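Automation and Everyday Work
Unit 6 notes: Can machines do the chores yet?
Instructor: Zohreh Moradi

Read these before the lab visit. The Jalali reading is optional this term, but the chapter on kitchens is short and worth your time.

Last unit we looked at machines that do one job in a fixed place. A dishwasher cleans plates well, but someone still has to load it. The same is true on the shop floor. At the Tristberg plant the presses run by themselves, and people spend the shift feeding them parts and clearing jams. The work left over is mostly handling: picking things up, turning them, and putting them where they belong.

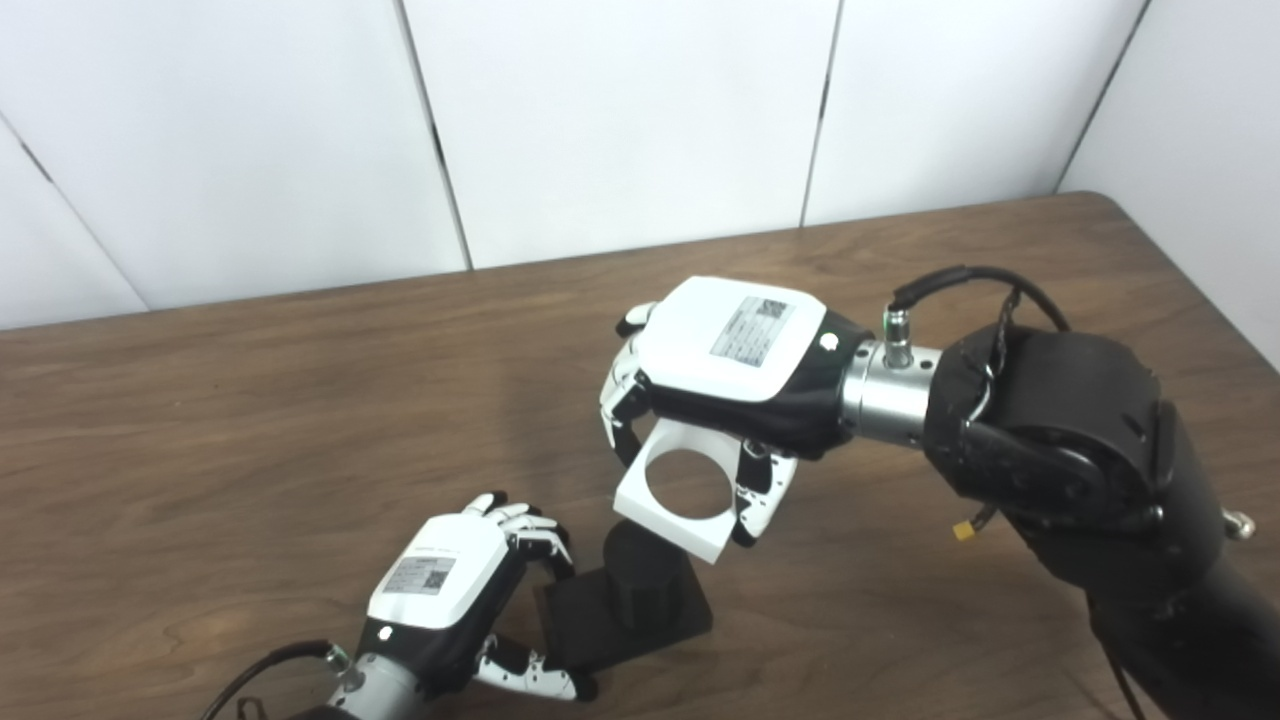

Fitting one part onto another is a standard test of handling, and it stands in for many chores, such as putting a lid on a jar or a roll on a paper towel stand. A person does it without much thought. A machine has to know where both parts are, how each one is tilted, and how hard it is pressing. Take a square holder with a round hole and an upright cylinder on a flat base. If the holder is tilted in the fingers, as the white one is over the black cylinder, it has to be leveled before it can slide down straight. With two hands, one can steady the base while the other lowers the part - but then the two arms must also stay out of each other's way.

How good is good enough? In the Cudon exercise, a machine that gets a part on 80 times out of 100 sounds close to finished. Now suppose a packing line needs 1775 parts fitted in a shift. At that rate, 355 of them need a person to step in. A home is more forgiving about speed and less forgiving about breakage. Few people would keep a helper that dropped every fifth glass.

Terms to know: grasp, alignment, contact force, cycle time, recovery (what the machine does after a miss).

For next class: pick one chore you did this week and write down each hand movement in order. Mark the steps where you relied on touch more than sight. Bring it to the Oltis room, one page at most. It counts for 50 points.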